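Costume Hire and Returns at a Small Shop
Project report, Retail and Textiles course
Yee-man Liu

1. Background

Vemby is a costume hire shop with a rack of historical outfits, a smaller rack of animal suits and one wall of hats and wigs. I worked there on Saturdays for a term and used the shop as the subject of my project. The owner wanted to know why so many outfits came back with a complaint about fit, and whether the size labels were to blame.

The shop buys most of its stock from two suppliers, Gramine and Nyarko. Both use small, medium, large and extra large. Neither prints body measurements on the packet, only a chest size on the website, and the shop's own hire cards just repeat the letter.

2. What I did

I went through the hire cards for the busy season up to the end of December. There were 241 cards. I left out cards for hats, capes and masks sold as one size, and that left 195 for full outfits. For each one I wrote down the type of costume, the supplier, the size and any comment made at the return desk. 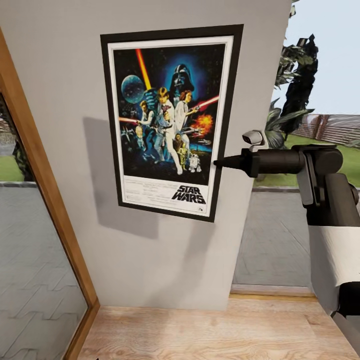

Comments were not written in a standard way. One card might say "tight" and another "could not zip, wore coat over it." I sorted them into four groups: too tight, too loose, wrong length, and no comment. Where a card fit two groups I used the one mentioned first. This is a weak point in the method, but I could not go back and ask the customers.

I also measured 14 outfits flat on the cutting table at school – seven from each supplier, all labeled medium. I took chest, waist, back length and sleeve, and measured each one twice.
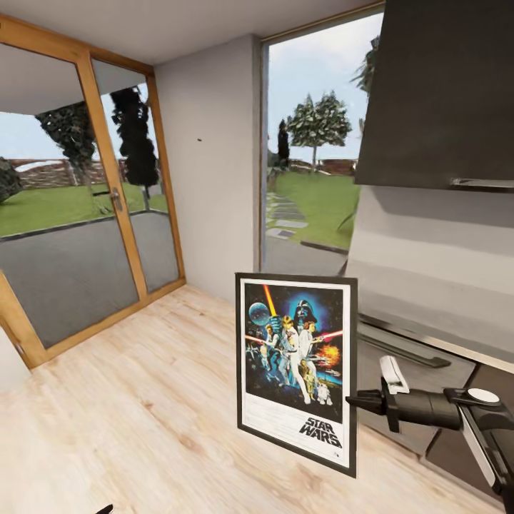
3. Results

Of the 195 cards, 60 had a comment about fit. "Too tight" was the largest group and most of those were dresses and tunics with a fitted waist. Robes and cloaks had almost no comments. Wrong length came up mainly with pants, which the suppliers cut to one leg length for each size.

The flat measurements showed that the two suppliers do not mean the same thing by medium. The Nyarko outfits were smaller at the waist in every pair I compared. The chest was close. Sleeves varied so much inside each supplier's range that I could not say anything useful about them. 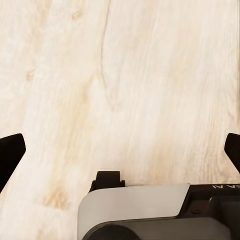 Closures made a difference too. Outfits with a back zipper had more tight comments than outfits with ties or elastic. A zipper either closes or it doesn't, while a tied waist can be let out a little. The nurse and maid dresses from Gramine have both, and they came back with fewer comments than I had guessed.

4. Trial labels

I made new labels on Wevmont iron-on tape with the waist and back length in inches and sewed down the corners after the first few peeled. They went inside the neck of the outfits I had measured.

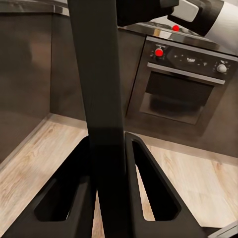 The owner also added a line to the hire card for the customer's own waist measurement. Staff filled it in on some days and forgot on others – mostly when there was a line at the counter. The trial was too short to compare return comments before and after.

5. Recommendations

Measure every fitted outfit when it arrives and label it with the waist.
Keep the supplier's letter size on the card for reordering only.
Use tick boxes for fit comments at the return desk.
Add a tie panel to zippered dresses when they come in for repair.

6. Problems with the project

The cards cover one season only, and a person who had a bad fit may not have said so. I did not record children's sizes separately, and they should have had their own table. The measuring sheets are in the appendix.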